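Wiklow phone drive passes last year's total

2021-11-24

The fall phone drive in Wiklow has taken in 2797 used cell phones, more than any year so far, and the drop boxes will stay out until the middle of December.

Fisport, the repair shop on Divgate Road that runs the drive, said the phones came in through 32 boxes at schools, grocery stores and the public library. Working phones are wiped, cleaned and given to people on the waiting list at the MacAulay family center. The rest are sold for parts, and the money pays for prepaid service cards.
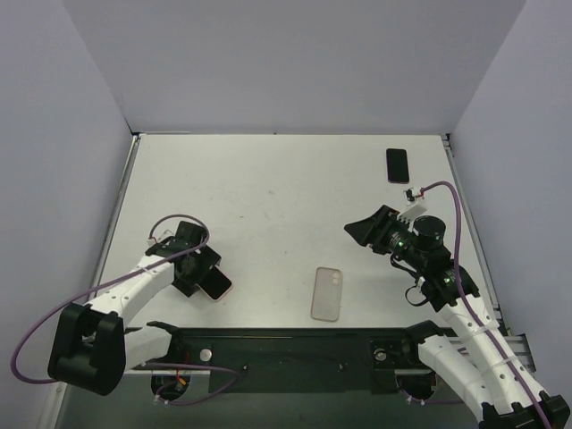

Cases have been the biggest holdup this year. A lot of people drop off a phone with the case still on it, and each one has to come off before the phone can be checked for cracks and swelling. The cases are kept too. A clear one, like the see-through case on the white table with the two smartphones, can go back out with any phone of the same model, so those are used up first. Leather and wallet cases are harder to match and often come in with cards still inside. The shop has returned 20 bank and library cards to their owners since the drive opened.

Donors are asked to sign out of their accounts and turn off any screen lock before dropping off a phone. Chargers are welcome if they are tied to the phone with a rubber band or put in the same bag. Tablets and laptops can't go in the boxes but are accepted at the Fisport counter, with a limit of 2 per household.

The counter is open during regular store hours. The MacAulay center will begin handing out phones in December.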